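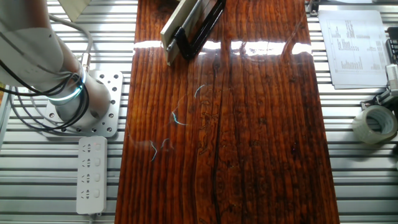
Sourdough and water hardness, part two

The last post ended with a promise to test whether my tap water was the reason the loaves went slack after the move. I have now baked enough of them to have a view, and a notebook with flour stuck between the pages.

A recap for anyone who skipped the first part. The old flat was on soft water. The new house is on very hard water, the sort that leaves a crust in the kettle within days. The recipe did not change. The starter came with me in a jar on the passenger seat. From October onwards the dough behaved differently: it felt tighter at mixing, looser by the end of the bulk rise, and it spread on the peel. Crumb was fine near the base and open to the point of silliness under the crust.

The usual explanation is that calcium and magnesium ions firm up gluten, so hard water should give a stronger dough and soft water a sticky one. That matches the first hour and does not match the rest. Most baking books give it a paragraph and move on. The bicarbonate gets less attention. It is a buffer. It mops up some of the acid that the starter produces, so the pH falls more slowly, and the acid is doing several jobs in a sourdough at once. If the dough is slower to acidify and you are judging readiness by sourness or by the smell of the starter, you will let everything run too long. My suspicion was that I had been over-proofing by a small amount every time and blaming the minerals.

Method. Same flour throughout, a strong white from the Shetty mill, all out of two sacks with the same batch number. Same salt. Starter kept at equal weights of flour and water, fed the night before and again in the morning. Dough at 70 per cent hydration with 20 per cent starter and 2 per cent salt. Three waters: straight from the cold tap, tap water boiled hard and left to stand overnight, and a supermarket bottled water with a low mineral content. Boiling throws out a fair part of the temporary hardness as scale, so it takes down calcium and bicarbonate together. That makes it a poor way of separating the two, but it is cheap and everyone has a kettle.

I kept separate starters for each water for a fortnight before baking anything. There is no point changing the dough water if the starter is still carrying a load of the old stuff.

Temperature was the part I had been careless with before. Flour sits at room temperature, but the water out of my tap in the morning is a good deal colder than people assume, and it varies through the year. I now work out the water temperature from the flour and room temperatures and a target for the finished dough, which is the standard sum and takes a minute. All the test doughs came off the mixer within a degree of each other. I mix in an old Famemik stand mixer on its lowest speed, and it adds very little heat.

For the bulk rise I stopped using the bowl. A bowl with sloping sides tells you almost nothing about volume. Instead I pulled a small piece from each dough, pressed it into a straight-sided jar with a rubber band at the starting height, and stood the jar next to its parent dough. It is not perfect, as a small piece changes temperature faster than a big one, but all three jars have the same fault so they can be compared with each other.

Results from the first round, to a 50 per cent rise in the jar:

Bottled water: 143 minutes
Boiled tap water: 170 minutes
Straight tap water: 203 minutes

These are from a warm proofing box, which is why they are short. I expected a difference and did not expect it to be that wide. I would not put weight on the exact minutes. I was reading the jars by eye against a rubber band, and the straight tap dough domed in a way that made the top edge hard to call. The order was the same in each of the 3 rounds I ran, and the gaps were narrower in the second and third.

I also took pH at mixing and at the end of bulk, using a Kosta pocket meter borrowed from Huiling Li, who makes kimchi in quantities that justify owning one. It wants calibrating before every session and the probe needs a proper rinse, as dough gets into the little glass bulb's guard and stays there. The tap dough started higher and was still higher when it reached the mark. The boiled dough sat in between. The readings drifted too much between rounds for me to print them as a table, and I would sooner leave them out than have them quoted.

Then the loaves. Shaped the same way, rested overnight in the fridge, baked in the same lidded pot one after the other with a full reheat between. When each dough was taken at its own 50 per cent mark, whatever the clock said, the three loaves were close enough that I lost track of which was which on the cooling rack and had to go by the slips of paper. The tap water loaf had a slightly thicker crust. The bottled one was paler. I could not find a difference in height worth mentioning.

So the tap water makes a slower dough in my kitchen, and a perfectly decent loaf. That left a problem. A slower dough should have been under-proofed on my old timetable, and my failures looked over-proofed. I spent an evening being annoyed by this.

Shuzhen Su, who bakes for a living and reads these posts more carefully than I write them, pointed at the starter. Her view was that a starter kept on buffered water smells mild for longer, so I would have been leaving it later before using it. It would look young and be old. By the time it smelt the way I was used to, it was well past its peak and full of enzymes that had been chewing at the flour. Put that into a dough and you get decent strength at the start and a slow collapse afterwards.

This was easy to check. I made two doughs with tap water only. One used starter at its peak, judged by the rise in the jar and a slight flattening of the dome. The other used starter left until it smelt like the old flat's starter used to smell, which took most of the afternoon. The second dough was the one I had been making all autumn. It tightened up at mixing, relaxed too much by the last fold and spread on the peel. The first held its shape.

I am fairly content with that as an answer, though there are gaps. I changed the water and the house at the same time, and a house comes with its own room temperatures, its own oven and different flour storage. I only used one flour. A wholemeal dough has more buffering of its own from the bran, so the water may matter less there, or it may stack up. I have not looked at rye at all.

What I have changed:

The starter is used by height. I mark the jar and take it when it has stopped climbing. Smell is no longer part of the decision.

Bulk is judged by the small jar. The timer is set only as a reminder to go and look.

The water comes straight from the tap. Boiling it every night was a chore and left the kettle in a dreadful state. Bottled water is an absurd expense for bread.

I have dropped the starter in the dough from 20 to 18 per cent. This has nothing to do with the water – it moves the end of bulk past lunch, when I am more likely to be in the kitchen.

A few people asked about filter jugs after the last post. The ordinary sort uses an ion exchange resin that takes out calcium and some of the bicarbonate, and the resin wears out, so the water changes over the life of the cartridge. If you use one, be aware that a new cartridge and an old one may give you different doughs. Household softeners of the salt kind are another matter. They swap calcium for sodium and leave the bicarbonate alone, so you would keep the buffering and lose the firmness. I would like to try that but we do not have one fitted.

Somebody else recommended the Fornovow baking steel for the spreading problem. I have one. It gives a better base, and it will not rescue a slack dough.

Next up is the rye, if the mill has any of the coarse grade left. I need to descale the kettle first.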